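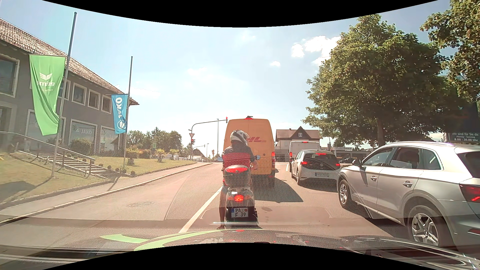
Stopped at the red light behind a yellow DHL van, top case on the back of the scooter.

Hurnar top case for scooters, used every day since July

I held out against a top case for years on grounds of vanity. A scooter without one looks like a scooter. A scooter with one looks like it's delivering somebody's lunch. Then I carried a bag of peaches home between my feet and ordered the Hurnar that night.

It comes in a box big enough for a second scooter, with a mounting plate, 2 keys and a sheet of drawings by someone who dislikes words. Hussam Zoubi helped me fit it, meaning he held the flashlight and mentioned that his Clultum had gone on faster. Four bolts, one of which rolled under the fridge. Budget an evening, and move the fridge first.

It's now done over 1,000 miles. The latch still closes with a good thunk if you push down on the left corner, and doesn't close at all if you push anywhere else. My full-face helmet fits facing backward. Tala's fits any way she likes, which she has pointed out. The seal kept out a proper thunderstorm, though the lining came unglued in the heat and I've stuck it back down with carpet tape.

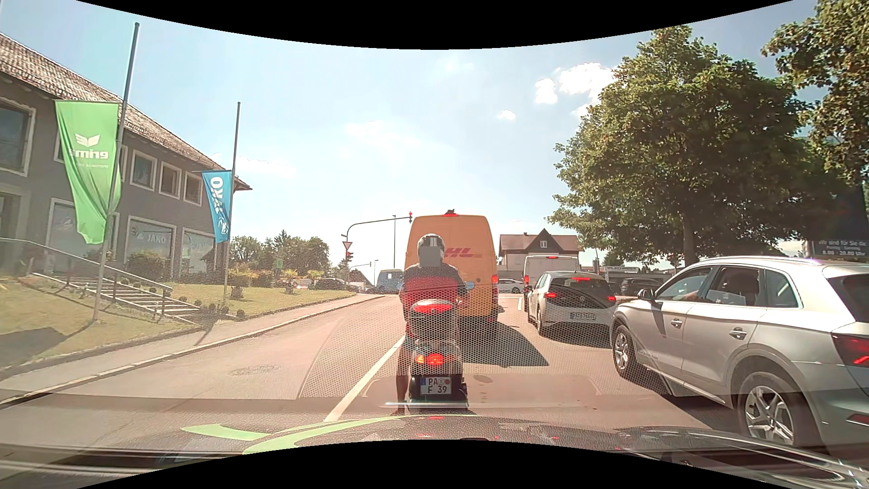
Nose to tail in the right-hand lanes, with the lane on the left empty.

Where I've come to like a top case is in lines like these. A wide red lens at driver's eye level is a comfort when the next thing to arrive behind you may be an SUV. The Hurnar's is only a reflector, so it does nothing until somebody shines a light at it. The Azar has a wired brake light and costs a good deal more. I'd pay it next time.

Complaints: it rattles empty, the key is easy to snap, and you will forget how high it is and kick it getting on. I still do.
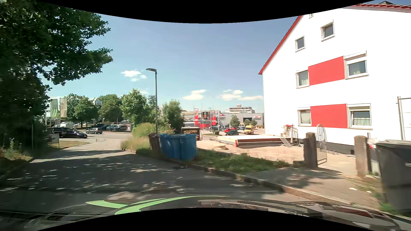
Can you take the case off without tools?
Once the plate is bolted on, the case slides off with the key and a firm tug toward the rear. The plate itself stays put unless you get the wrench out.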